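Zolwood bench notebook – hand gripper no. 2
22/05/2025

Carried over from the last entry: the left finger still lags the right on closing. Wrote "monitor" next to it in March, a word that here means "leave it until it gets worse." It got worse. On slow closes the right pad touches first, shoves the object sideways, and the left pad arrives in time to take credit.

Pulled both fingers this morning. Right side clean. Left side had a nice gray paste packed along the slide, which I take to be old grease plus whatever the Plundum pads shed as they wear. Wiped it out with a dry cloth, then alcohol, then a second cloth when the first one gave up. New grease, thin film only. The last person to do this job used enough for a truck axle. I checked the log and the last person was me.

While it was open I looked at the service count: 4,000 closes since the pads were changed. The Innes sheet on the wall says to swap them sooner than that. The sheet also has a coffee ring over the number, so I'm calling it a gray area. Pads are worn but even, no lifting at the corners. Left them on. Ordered a set anyway.

Reassembly took two tries. First time I pinched the encoder lead under the left housing and got a width reading of 44 mm with the fingers fully shut. Rerouted it, zeroed closed, zeroed open, closed again. Reading holds.

Then over to the big white table for grip checks with the jar. I like the jar for this. It's clear, so you can watch the pads meet the wall from above, and the lid gives you something to line up on.

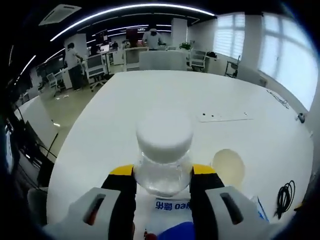
Jar check after regrease, pads on the body, lid clear of both fingers.

Ran 100 slow closes and wrote down every one where the jar walked. Three before the halfway mark, all to the left, then none. I'd guess the new grease was spreading itself out, though I would also guess that if I wanted to go to lunch. Fast closes were fine, but fast closes were fine when it was broken too, so they don't get a vote.

Still open:

Yellow strips on the fingers: check the glue on both before the next Rokelar run. If one comes off halfway through we lose the whole set.

Left slide: look again after the next 100 closes. If the paste is back, it's the pads and they go in the bin, gray area or no gray area.

Encoder lead wants a proper clip. Currently held by a twist of tape and my good intentions.

Somebody has the small hex driver. It was in this drawer. The drawer is labeled.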